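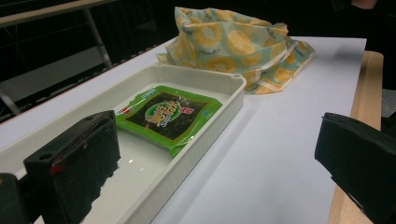

Filed under: Football, Game Recaps

Helow held on to beat Zonelmont 20-17 in the conference opener, with Alcides Chambi running for two touchdowns and kicker Marcus Gil hitting the winner from 38 yards out with 4 seconds left.

Chambi carried the ball 27 times and finished with 200 all-purpose yards. His first score came on a third-and-goal dive in the opening quarter. The second was a 31-yard run off the left side just before halftime that put Helow up 14-3.

Zonelmont got back into it after the break. The Herons forced a fumble on the first series of the third quarter and scored five plays later, then tied the game at 17 with a long drive that ate up most of the fourth.
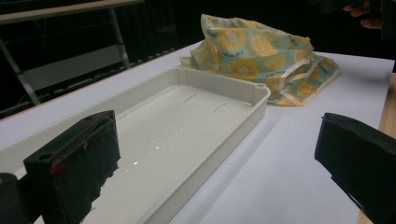
Helow took over at its own 29 with 1:46 to play and one timeout. Two completions over the middle and a pass interference call moved the ball into Zonelmont territory. Chambi picked up nine on a draw play to set up the kick.

"We practiced that drive all summer," Chambi said. "Same clock, same spot on the field. Everybody knew their job."

The Helow defense gave up 312 yards but had three sacks and stopped Zonelmont on fourth down twice in the first half. Starting left tackle Devin Nerach left in the second quarter with an ankle injury and did not return. The team said he will be checked again before the next practice.

A crowd of 2,000 watched at Helow Field. Helow is on the road next week, with kickoff at 7 p.m. Zonelmont has a bye.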